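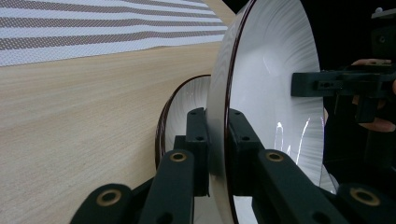

Ha-rang Yoon
Lecturer in Robot Learning, Redcombe Institute

Chapter 3
Collecting Demonstrations by Hand

A policy trained by imitation can only be as broad as the examples it is given. This chapter treats the collection of those examples with a hand-held gripper that carries its own camera. The operator holds the tool, performs the task directly, and the recording serves as the demonstration. No arm is present during collection.

Plates are used as the running case. A plate standing on its edge offers the fingers a narrow rim, and the two pads must close on opposite sides of it. Glazed surfaces also return bright reflections that move with the camera, so a model that has learned to follow a highlight will fail when the lamp is moved. A second plate with the same rim adds a further difficulty, as the model must separate the held object from its neighbor.

The Rustholm set, used in the exercises, contains 362 demonstrations recorded by Sorin Preda at 50 frames per second. Of these, 56 were set aside for testing before any training was done. The split was made by session. Splitting by frame places near-identical views on both sides and inflates the test score.

3.1 What counts as one demonstration

A demonstration begins when the fingers are open and clear of the object. It ends when the object has been released and the fingers have withdrawn. Pauses inside this interval are kept. Regrasps are kept and labeled.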